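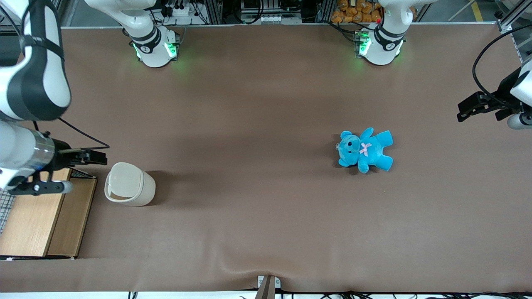 Open days at automation laboratories have become a regular part of public life in manufacturing towns, and they deserve more serious attention than they usually receive. In July the Drinar laboratory, which develops handling equipment for household and care settings, opened its doors to residents, teachers, and representatives of local employers. The undersigned attended on behalf of the Makokha Institute. The demonstration that drew the longest line involved no heavy machinery. It took place on a table covered with brown cloth, where two white robot arms had been given a light blue teddy bear with a pink bow and a cream-colored wastebasket with a swing lid. Visitors of every age understood at once what sort of task such objects belong to, and the discussion that followed was the better for it.

This essay argues that demonstrations of this kind should be the standard form in which automation is presented to the public, and that institutions which host them should accept certain obligations in return for the public's attention.

The first point concerns the choice of objects. For many years the usual open day centered on a welding cell or a packaging line. These are impressive to watch, and they are poorly suited to public judgment. A visitor who has never welded cannot say whether a weld is good. Almost everyone has tidied a room. When an arm closes its gripper on a soft toy, a parent or a nursing aide can judge whether the grip is too hard, whether the approach is clumsy, and whether the result would be acceptable at home or on a ward. The judgment is informed by long experience, and the laboratory ought to want it.

Soft objects are also a more honest test. A metal block has the same shape wherever it is placed. A plush toy bends at the limbs, sags when lifted from the wrong point, and presents a different outline each time it is set down. Cloth wrinkles under it. A lid that swings must be pushed while something else is held. Tatu Chege, who led the Drinar session, told the group that his staff regard such tasks as harder than much of what they do for industrial clients, and that they had hesitated before showing one in public. The hesitation is understandable. It should be overcome.

The second point concerns failure. Over the afternoon the arms attempted the tidying task 60 times, by the laboratory's own record, and 9 of those attempts were stopped by the operator or ended with the toy somewhere other than intended. The figures were written on a board beside the door and updated as the sessions went on. Several visitors remarked on this with surprise. They had expected to see only what worked, and one retired teacher said she had supposed the board was meant for staff.

In the view of the Institute, the board was the most valuable item in the building. Public confidence in machines has been harmed less by failure than by the sense that failures are kept out of sight. A family that later meets a robot in a hospital corridor or a relative's kitchen should have some idea of how often such a machine falls short, and of what happens when it does. Ms. Ifigeneia Deligiannis of Clindlow, a firm that supplies care homes, raised a fair objection during the discussion. She observed that a small number of attempts on a single afternoon says little about how equipment will perform over a year of service, and that visitors may carry away a figure and apply it where it does not belong. The objection is sound, and the answer is to publish the figure together with the conditions under which it was obtained: the objects used, the number of attempts, the length of the session, and the degree of human supervision. Drinar provided the first two. It should provide all four.

The third point is the matter of work. No open day can avoid it, and this one did not. Mr. Farzad Kiani, who cleans and prepares rooms at a residential home, asked directly whether the arms were intended to do his job. The reply he received was courteous and too general. He was told that the equipment would assist staff and leave them free for more rewarding duties. Such statements are made at nearly every event of this kind. They are seldom accompanied by any description of what the more rewarding duties will be, who will be trained for them, or whether the hours now assigned to tidying will remain on the payroll.

The laboratory cannot answer for every employer that may one day purchase its equipment. It can, however, invite those employers to answer for themselves. More than 200 residents passed through the building, and only one prospective purchaser was present to speak with them. A modest change in the program would correct this. A scheduled hour in which purchasing organizations describe their staffing plans, and take questions from people who hold the positions concerned, would be of greater public use than another round of demonstrations.

There is also the question of who is able to attend. The sessions at Drinar began at 10 in the morning and closed in the late afternoon. These hours suit schools and retired residents. They do not suit people who work day shifts in the very occupations under discussion, and Mr. Kiani was able to come only by exchanging a shift with a colleague. An evening session should be considered a basic requirement.

It would be unfair to leave the impression that the event was poorly run. Staff were patient. Children were permitted to ask as many questions as adults, and their questions were frequently better. Tumaini Mussa, an apprentice technician, spent a good part of the day explaining how the grippers open and close, and did so in words that anyone could follow. The tour route was clear, and the staff at the entrance were generous with large-print copies of the program.

A comparison may be useful. The previous year the Institute sent its education officer, Yusri Sitompul, to a similar event hosted by Urix. Visitors there watched a recorded film in an auditorium and were then shown a machine that was switched off. Attendance was good and the film was well made, yet Mr. Sitompul's report contains no visitor question of any substance. People who have been shown a finished account have little to ask about. At Drinar, where the arms were at work on an ordinary table and sometimes had to begin again, the questions continued past closing time.

The Institute therefore recommends that publicly supported laboratories in the region hold at least one open day each year with live tasks drawn from ordinary life - tidying, sorting, folding, the setting of a table - and that the results of every attempt be posted where visitors can read them. Employers considering the equipment should be asked to take part, and an evening session should be offered. Drinar has been sent a copy of these recommendations and has agreed to discuss them before its next program is drawn up.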